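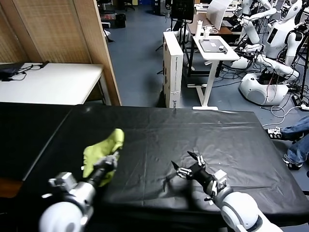

Category: Home Skills > Course Handouts > Laundry and Linen
Reading time: 2 minutes

Handout for the T-shirt session, Fovusel evening course

Welcome back, everyone, and thank you for being so patient with the fitted sheets last time. Tonight is the plain T-shirt, which I have been folding for most of my life and still enjoy – there is something very calming about a shirt that ends up square.

Start with the shirt in a heap, as it comes out of the basket. Find the shoulders before anything else, hold it up by them, give it one good shake and lay it down. A big table is best, and a dark cover helps if you are folding light or bright colors (you see the edges so much better).
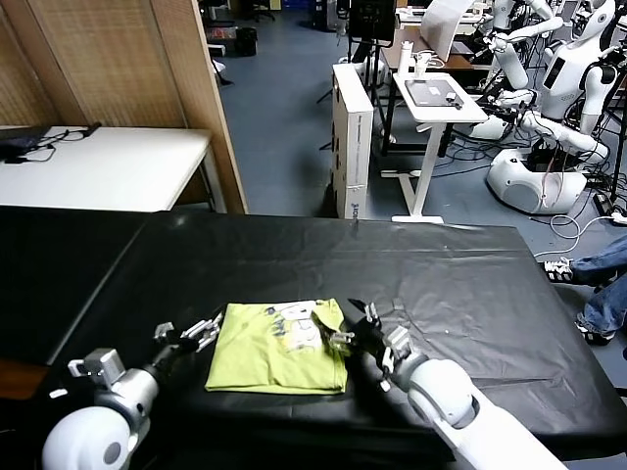
Should the print be on the inside or the outside of the fold?

Most people are happier with it outside, so they can find the shirt they want in a full drawer. If the print is thick and rubbery, lay a sheet of tissue over it before you stack anything on top.

Smooth from the middle out to the sides with flat hands. Fold one side in, sleeve and all, then turn the sleeve back on itself so it doesn't poke out. Do the same on the other side, then bring the hem up to the collar. For the narrow drawers in the Ciseneo unit, fold once more.

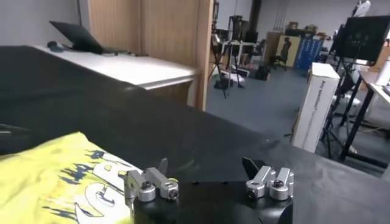 Siriwardena wrote in after the August class to say that rolling takes up less room in a suitcase than any of this, and that the creases drop out overnight on a hanger. I do agree about suitcases! For a shelf I still like a flat fold, and you may practice either one.

If a fold goes crooked, please don't tug at the corner. Open the whole shirt, smooth it again and start over; it is quicker in the end, and kinder to the seams. 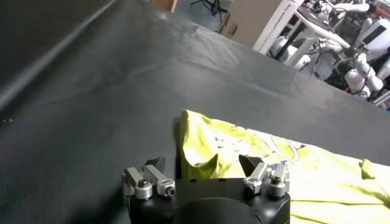 T-shirt practice, yellow-green fabric or similar.

For next week: fold 2 shirts a day and bring your neatest one along.

Related handouts
Fitted sheets without tears
Towels for the Vesow shelf
Pairing and storing socks
Sweaters: hang or fold?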